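Sanaa Bouzid
Thread, November 2022

Right, I've been threatening this for ages. A thread on purple vegetables, why I grow them, and which ones keep their colour once you cook them. Get a brew. 1/

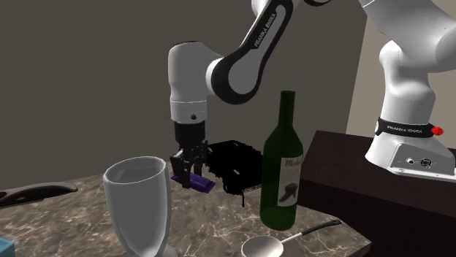 Small purple thing, marble-patterned worktop.

I started with purple French beans because my mum couldn't find the green ones among the leaves any more. Purple pods on green plants, you spot them from the path! She picked the whole row in one go and was so pleased with herself. 2/

Now the sad bit. Purple beans go green in the pan. Every time. The colour is anthocyanin, it dissolves in water, and when the pods get hot it leaks out and fades and the green underneath shows through. Eat a few raw in a salad while they're tiny and you get to keep the purple. 3/

Carrots! Some are purple all the way through and some are purple skin over an orange middle, and the seed packet won't always say. Don't peel the second sort or you've just got a carrot. Roast them in oil. Boil them and they'll dye everything else in the pot (I have made grey soup, it tasted lovely, the children refused it). 4/

Potatoes are my favourite by miles. Steam or bake in their skins and the colour holds really well. Mash goes a sort of lilac. Reynaldo on the plot next to mine gave me 3 seed potatoes in April and I've been insufferable ever since. 5/

Red cabbage is purple, I will not be arguing about this. A splash of vinegar or a chopped apple early on keeps it bright. Our tap water is hard and without the vinegar it goes a proper ink blue. Great fun if you've got kids, do it on purpose with bicarb. Then don't eat it. 6/

Purple sprouting broccoli takes up a huge amount of room and is in the ground for most of a year and I would give it the whole plot if I could. Net it. Pigeons. Steam it quickly, butter, black pepper, done. It does go greener when cooked but by then you won't care. 7/

Kohlrabi: purple outside, white inside, looks like it landed from space. Pick it while it's small or it goes woody. Erlinda grates hers with lime and chilli and I could eat a bucket of it. 8/

Aubergines, I've had two years of trying outdoors and got 2 fruits, both the size of an egg. They want a greenhouse. If anyone up north has managed it outside PLEASE tell me how. 9/

A few people asking about saving seed. Beans are the easy ones, leave some pods on until they rattle, then shell them and keep them somewhere dry in a paper envelope. Carrots and cabbages cross with everything, so I buy those fresh. 10/

Next year's list so far: purple mangetout, purple basil, and a purple cauliflower that Rogelio swears by. Any more for the list? Send me yours, I've got a whole empty bed by the shed. 11/11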